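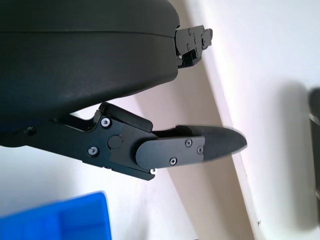
Home Opinion Workshop Letters About Subscribe

Stop counting the demos

Issa Salameh
2022-05-17
4 min read

Spent most of the winter teaching an arm to put small parts into a divided bin. By hand first, holding the wrist and walking it through. Then by remote, with a handle in my right fist and a screen in front of me. I have opinions now and a sore shoulder.

Main one: we are collecting far too much and looking at far too little.

When I started at Trandow the target was 3000 demonstrations. Why 3000? Someone wrote it on a plan. It's a good round number, looks great on a slide. So we sat there and made them, shift after shift, and by December the person on the handle was doing what any bored person does. Shortcuts. Sloppy approach, fingers half closed before the part is even reachable, a little shove against the wall of the bin to square things up. Works fine when a person does it. The arm learned the shove. It learned it beautifully.

We threw out everything except 400. I picked them myself, watched every one at normal speed, which took ages and was the most useful thing I did all year. Retrained on the 400. Better. Not perfect, it still fumbles the flat pieces, but the shove was gone and I would happily put it next to the old one in front of anybody.

I know, one project, one bin. People at Pultard tell me they've had the opposite result and more data always won for them. Fine. Their parts are all the same shape and they have a much more patient crew. I'd still like to know how many of those recordings anyone has sat and watched. I asked. Got a long pause.

Watching matters, and watch from the wrist. The room camera flatters you. From across the room every grasp looks ok, the arm goes down, the arm comes up, nice. The wrist view is ugly – mostly fingers and a bit of wall, half the time you can't tell where you are – but that's the view the thing is learning from. If you can't do the job looking at that picture alone, why would it be able to? Try it. Turn off the big screen and drive for 15 minutes. I did and was humbled, dropped things all over.

By hand or by remote? I used to be firmly for by hand. You feel the contact, you feel when a part is about to slip. Your fingers know stuff you could never write down. Trouble is, your fingers know it and the arm doesn't. Holding the wrist I was using my own sense of touch to fix errors, and none of that went in the recording, our setup only saved joint positions and pictures. With the remote you're as numb as the robot is. Slower, more annoying, more honest. So I switched, and I now think by hand is for the first day, to find out wether the reach is even possible.

Srour makes a handle that pushes back at you when the fingers touch something. Lovely object. I tried it for an afternoon and wanted to keep it. But same objection really – if the push isn't in what you record, you are cheating and teaching the robot a job it can't feel.

Next thing. Leave the mistakes in, some of them anyway. Not the lazy ones. The ones where you miss, back off, and go again. New people always hit delete on those because they're embarrasing. Then the arm misses once in real life and has no clue, just hovers. A recovery is worth ten clean picks to me. Log it, label it, move on.

And pay the people on the handle properly. Rotate them, 2 hours and swap. Fustik had temps doing full days and then wrote a whole report on "demonstrator variance". Variance! They were tired. Anyone who has held that handle past lunch could have saved them the report.

There'll be a bigger plan next year, with a bigger number on it. I've already been asked to sign off. I'll sign when the plan has a line in it for somebody to watch the recordings, with hours and a name next to it.

We use cookies to remember your settings and see how the site is used. Accept Manage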